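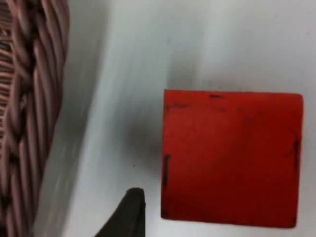

Wrist view, red block beside the basket, finger not yet in contact.

Forums Projects Downloads Members Log in
Search this board Go Advanced
Pudora Robotics Board > Manipulation > Data gathering > Block sorting, wrist view only

kelvin_offset
Sun 6 March
I am gathering teleoperated examples for a two-basket sorting task, wrist camera only. The count stands at 202 episodes, which comes to 3,621 usable clips after slicing. The policy trained on them reaches the block reliably and then hesitates. My suspicion is the close range: once the red block takes up much of the right half of the view there is little left to tell the network where the basket opening is. All it gets is a strip of wicker down the left side. Do people crop, mask or leave it alone?

sprocket9
Leave it alone. The finger tip is in view at the bottom and the gap between tip and block is readable, so the approach is well covered. Hesitation at that point is usually a labelling fault. Check how your gripper command lines up with the images. On the Dobson logger mine was 3 samples late and the symptom was identical.

kelvin_offset
Checked, alignment is fine. I use the Fornberg logger and both streams share one clock.

marl_pit
I disagree with leaving it alone. There is blur on the grey band between the basket and the table, and the block is fairly sharp. The network will learn that anything out near the left is noise. I would slow the last part of the approach and record again. What do the views from further out look like?

kelvin_offset
One with both baskets in view: 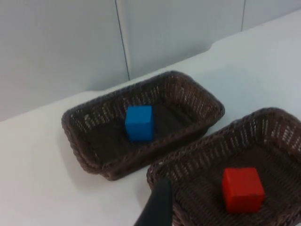 Blue cube in the centre basket, red cube in the nearer one.

The colours separate easily at this range. The baskets are the harder part, as they are the same brown and differ only in position.

sprocket9
Then position is what it will learn. If the blue cube is always in the centre basket and the red always in the near one, you have a fixed layout with 202 copies of it. Swap them.

kelvin_offset
They are swapped in part of the July set, but not evenly. I would have to go back through the logs for the split.

marl_pit
Do that before recording anything else. An uneven split would explain the pause as well as the blur does – two plausible targets, weak evidence for either. I still think the speed matters.

sprocket9
Speed is secondary. I trained on 2,904 clips from the Pollau arm, plenty of them blurred, and it picked without stopping. Layout was balanced from the start.

marl_pit
Different arm, and presumably a different shutter setting. I would not carry that result over.

kelvin_offset
I will sort the existing episodes by layout first, then retrain on a balanced subset with no new recording. If the pause is still there I will slow the approach and try again. Exposure is on auto at present, so I will fix that too before the next batch.

sprocket9
Change the exposure separately or you will not know which one helped.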